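Robots in the Laundry
How machines are changing a big, busy workplace

When you stay in a hotel, somebody has to wash the sheets. In a small guest house that might be done in a machine in the back kitchen. A big hotel has far too much washing for that, so it sends everything to an industrial laundry.

Tumdale has one of these laundries. It is run by a company called De Graaf, and 42 people work there. It washes sheets for hotels, uniforms for hospitals and curtains and tablecloths for just about anyone who asks.

Machines have done the washing and drying for a very long time. The washers are as big as a garden shed. Another machine irons sheets flat between hot rollers. What machines could not do well was pick things up. Until a short while ago, every piece of cloth was lifted, sorted and folded by hand.

Why is cloth so hard for a robot?

Think about a brick. If you pick it up, it stays the same shape. If you put it down and pick it up again, it is still the same shape. A robot can be told where the brick is and how wide to open its fingers, and it will get it right nearly every time.

Cloth is different. It bends, slides and bunches up. A towel dropped on a table never lands in quite the same way twice. Before a robot can fold it, the robot has to find an edge, and the edge might be wavy or tucked underneath. Then it has to take hold of one layer without pinching two.

At De Graaf the robot is a single arm with a gripper on the end. The gripper has two fingers that open and close. It works with a small camera that looks down past the fingers, so the computer gets a close view of whatever the arm is reaching for.

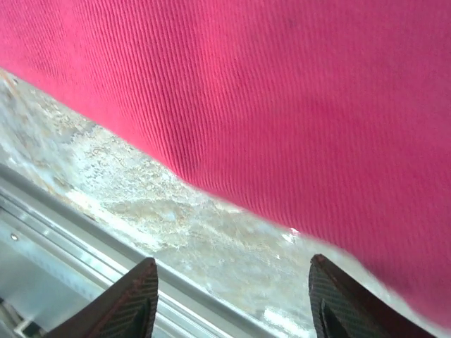
The gripper's two fingers, open beside the edge of a piece of pink cloth. The ridges on the pads help with grip.

The computer looks at the picture and works out which part is cloth and which part is the surface beneath. A bright colour on a pale surface is easier than white on white. Then the fingers close and the arm lifts. If the cloth slips out, the arm goes back and tries again.

How does it learn?

The robot learns from people. Workers guided the arm by hand through the job of picking up and folding, and the computer kept a record of each try. They began in May with 251 tries using napkins, and moved on to bigger things later. The computer program is called Mitden. It looks for patterns in all those tries and uses them when it meets a piece of cloth it has not seen before.

It is still slow. A person who is used to the job can fold roughly 12 napkins in the time the robot takes to fold one. The robot can keep going through the night, though, and its back does not ache.

What about the people?

This is the question most children ask when we visit schools. Will the robot take somebody's job?

At De Graaf, nobody has lost a job so far. Some jobs have changed. Two of the folders now look after the robot. They clear it when it gets stuck, check its work and teach it new items. They had training for this and are paid a bit more. Other workers have moved to mending and to checking for stains, which the robot is poor at.

Not everyone likes the change. Folding tables are a good place for a chat, and it is quieter beside a robot. Some workers worry about what will happen when it gets faster. In other workplaces, machines have meant that fewer people were needed. The workers at De Graaf have asked to be told early about any new machine, and the company has agreed.

Clinulis, another laundry, tried a robot and sent it back after 2 months. It took up too much room and the staff were quicker.

Something to try

Put on a pair of thick gloves and fold a tea towel using only one finger and thumb on each hand. Then do it with just one hand, like the arm at De Graaf.

Comments

We did the glove thing in class and it took ages. My towel ended up as a ball.

Does the robot do socks? Our house needs one that does socks.

Reply from the editors: Not yet. Socks have to be matched into pairs as well as picked up, so they are still sorted by hand.

My nan worked in a laundry and she said the ironing room was the hottest place in the world. I think a robot should do that bit.

Used this with my Year 4s on March 9, 2023. Good discussion about whether the workers should get a say. Could you do one on supermarket warehouses next?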